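Laltstead Desktop Refurbishing Notes

README for the storage and drive bay section
Maintained by Ramil Navarro and Dzifa Agyeman
Last revised November 16, 2022

Contents

This folder covers pulling, checking and refitting 3.5-inch hard drives in used desktop towers. Memory, processors and power supplies have their own folders. The notes were written for the Laltstead bench but should work for most office towers with tool-free bays.

Files

drives.csv: one row per drive, with capacity, label text, hours and test result
towers.csv: one row per tower, with the bay type and the caddy it takes
photos: pictures of cases and parts on the bench
checklist.txt: the short version of this file, for printing

Before you start

Shut the machine down, unplug it and hold the power button in for a few seconds. Lay the tower on its side with the removable panel facing up. Take the panel off and put it somewhere it won't get stepped on. If the processor has already been pulled, leave the socket alone and keep loose screws away from it.

Move the power and data cables out of the bay before the drive goes in. They tend to fall back across the opening, so check again when you have the drive over the case.

Caddies

Most of our towers use a plastic caddy that bends around the drive. Pins on the inside go into the screw holes on the sides of the drive. Spread the caddy a little, seat the pins on one side, then let the other side close.
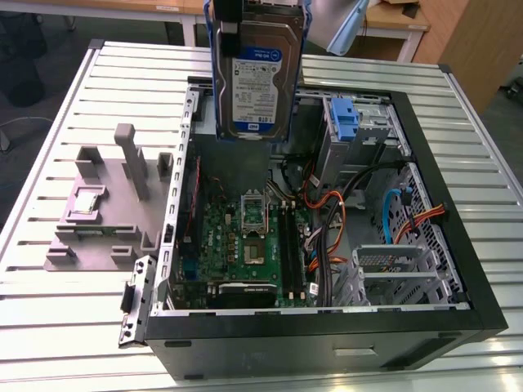 Blue plastic is common on both caddies and release latches. Color does not tell you if a caddy fits. Compare it with the rails in the bay and look up the tower in towers.csv. A caddy from the wrong model may slide in most of the way and then stop. Don't push it.

Refitting

Slide the caddy along the rails until it clicks. Plug in the SATA data cable first, then the power connector. Both are keyed and go in one way only. Leave enough slack that neither cable pulls on the drive.

Columns in drives.csv

drive_id: our number, written on a paper tag
capacity: as printed on the label
hours: power-on hours from the drive's own record
bad_sectors: reallocated count
result: pass, hold or scrap
initials: RN or DA

The file has 39 rows. Drives with up to 4000 hours and no bad sectors are marked pass. Anything over that goes to hold for a second test. Drives marked hold stay on the shelf for 7 days before the second test is run.

Known problems

Rows entered before May have no initials. In 2 rows the capacity was typed in gigabytes instead of terabytes and has not been fixed yet. The caddy column in towers.csv is blank for towers that use screws.

Send corrections to Dzifa, with the drive_id.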